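3.2 Surface condition and line visibility

The second part of the survey dealt with the running surface itself. Community tracks in the region are inspected on paper once a year, usually in November, and the inspection form asks only whether the surface is "acceptable" or "not acceptable". Hamdan and Zoubi found in an earlier comparison of forms that two inspectors standing on the same track often ticked different boxes. We therefore replaced the single question with separate scores for color, texture, drainage and line visibility, each on a scale from zero to four.

Color was scored by eye against a printed card, under cloud where possible. Direct sun makes a worn surface look more even than it is, and low sun has the opposite effect, drawing out every ridge left by the original laying. An overcast sky gives flat light with few shadows, and repeat scores made under it were closer together at all of the sites. The track at Eynon was scored in this way on June 12, 2018. Its surface is a reddish brown with slight mottling, and darker patches were entered on the form as a separate item so that they would not lower the general color score.
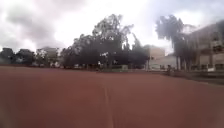
Figure 4. The Eynon track, looking along a faded lane line toward the trees and buildings at its far side.

Line visibility proved harder to score than color. A line that can be followed easily at the feet of the inspector may be nearly lost further along, and the forms in use until now do not say from where the judgment is to be made. We asked each inspector to stand on the line, look along it, and note the distance at which it could no longer be told from the surface on either side. The distance was then measured with a wheel. Where a line was broken by a repair, the inspector continued past the gap and recorded the gap length separately.

At Eynon the lines received a score of two. They had last been painted before the present surface dressing was applied at Kudar, a nearby site of the same age, and the two tracks make a useful pair. The Kudar lines were repainted after dressing and scored four. Texture scores for the two sites were equal, so the difference in line score reflects the paint and not the condition of the material under it. On a form with one question, both tracks would probably have been entered as acceptable.

Trees close to a track affect the scores in two ways. Leaf litter holds moisture against the surface and leaves stains that can be mistaken for wear - a problem mostly found on the outer lanes - and shade slows drying after rain. Inspectors were asked to sweep a short strip before scoring texture. At Herkik, where planting comes close to the outer lane on one side, sweeping raised the texture score on 22 strips and lowered it on none.

The full set contains 923 strip scores. Strips from Prerkis were left out of the drainage analysis, as the outer drain there was under repair during the visit, but they are kept in the analysis of color and line visibility. Repeat scoring by a second inspector took up to two hours per site, most of it spent on the line measurements. Agreement between inspectors is reported for each item in Section 3.3, together with the changes made to the wording of the form.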